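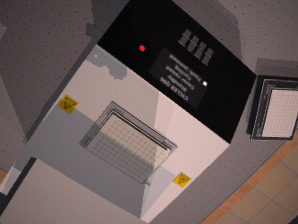 Bench Tops and Work Tables: What Has Held Up for Me

I've been setting up work tables of one sort or another for more years than I care to add up, first in a drafty garage in Drornmont and now in the back room, and the notes in my drawer finally got too thick to close it on.

Start with height. Stand up straight, let your arms hang, and have somebody measure from the floor to your wrist. My old neighbor Ragnvald Vik built his two inches lower than that and complained about his back every December (he never did raise it, bless him).

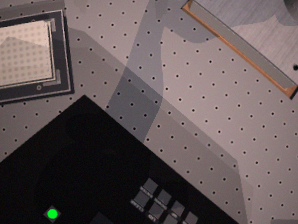 Wiping down is where most good surfaces get ruined. Use a soft cloth, barely damp, with one drop of dish soap, and go over it again with a dry one. A pale top with an even grid of little black dots all over wants a bit more patience, so work along the rows, and go gently near any big black control box with a green light on it. Never spray right at a panel! Spray the cloth, and keep the bottle on another table altogether.

For wood I like plain mineral oil, warmed in a pan of water, rubbed in with an old T-shirt and left overnight. Sand lightly first with 200 grit and stop there. I paid 69 dollars once for a fancy wax and it went tacky by the weekend.

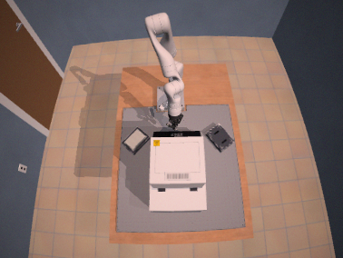 An orange wood platform with a lighter border, set on a tiled floor.

Tile is seldom level, so slip felt or thin cork under the low corner and check again in a week.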